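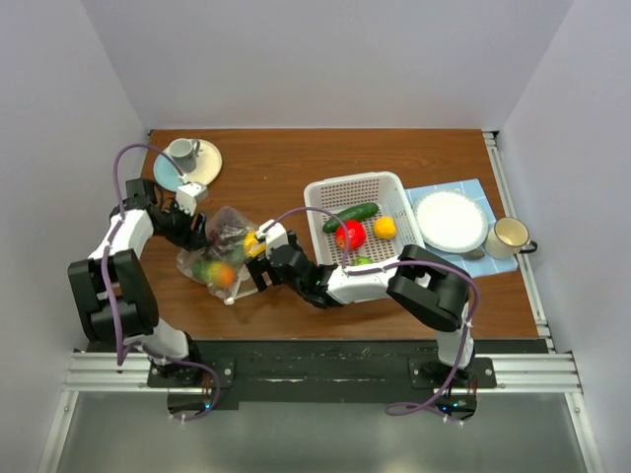 Why does a lemon keep longer than a strawberry? A lemon has a thick, oily peel that slows water loss and keeps mold out, while a strawberry has almost no skin to protect it.

Chapter 8: Fruit After the Harvest

Picked fruit is still alive! It breathes, taking in oxygen and giving off carbon dioxide, water and a little heat, and it goes on doing this in the truck, in the store and in your kitchen.
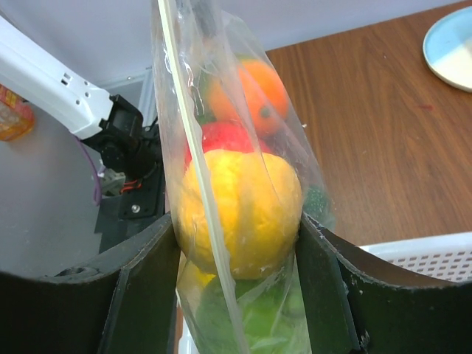 Some fruits also give off a gas called ethylene, which tells the fruit nearby to ripen. Apples make plenty of it – citrus makes very little. Nelli Koivisto, a grower in Cledell, stores her apples and pears in separate sheds for this reason, and we will visit both in Section 3.

Before you read on, write down every fruit you have at home and where it is kept. You will need the list for the ripening experiment in Section 4, and it's a fun one.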